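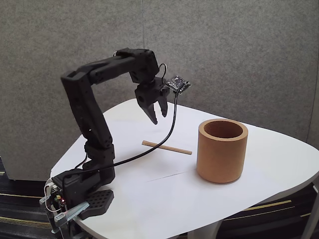 Chapter 4
Weight and Balance

Sooner or later every student pilot has the same small disappointment. You arrive at the airfield on a fine October morning with a friend, two overnight bags and a full tank in mind, you sit down with the loading sheet, and you find that the aeroplane will happily take any two of these but would rather not take all three. It happened to me at Zeltitz, years ago now, and I sulked for most of the afternoon (my instructor, Monique Marty, very kindly let me).

This chapter is about doing those sums before you get your hopes up. We shall begin with empty weight, which is written in the aircraft's own papers and should never be guessed at, and then add people, fuel and baggage one by one. After that comes the part most readers find harder – where the weight sits. A bag behind the seats and the same bag on the passenger's lap weigh the same on the scales, but they have quite different effects on how the nose behaves when you ease back on the stick.

Our practice aeroplane throughout will be the Fladier, a light two-seater with a maximum take-off weight of 600 kg. Keep a pencil and some squared paper beside you, and do work the figures yourself, even the easy ones.

4.1 Words we shall need

The datum is a fixed point, chosen by the maker, from which all distances along the aeroplane are measured. The distance from the datum to any load is called its arm.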